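Steel Bins Wear From the Bottom Up

By Setareh Taheri

A metal parts bin takes most of its abuse on the floor. Bar stock is dropped in, dragged and picked out again, and the finish goes first where the pieces land. At Verell, where Gholamreza Ghorbani looks after 500 bins of several makes, each one is checked every 15 weeks.

Ghorbani sorts wear into two grades. Scuffing on a bare floor is left alone. Flaking along the foot of a wall is logged, brushed back and checked for sharp edges.
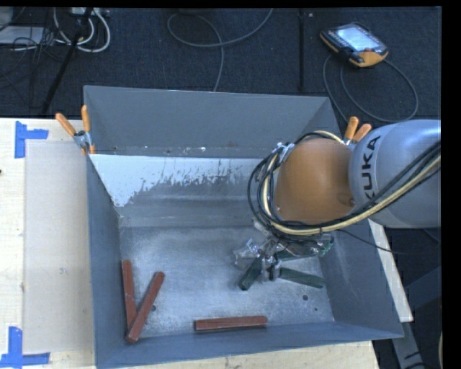 Red-brown and green bars in an open-topped gray bin. The white patch at the rear has a ragged lower edge.

Holes in the floor get a separate line on the sheet — short pieces can lodge in them on end. Walls are tapped straight only if a bar no longer lies flat against them.

The log now holds 2,483 entries. Most concern the floor, and few led to a bin being scrapped.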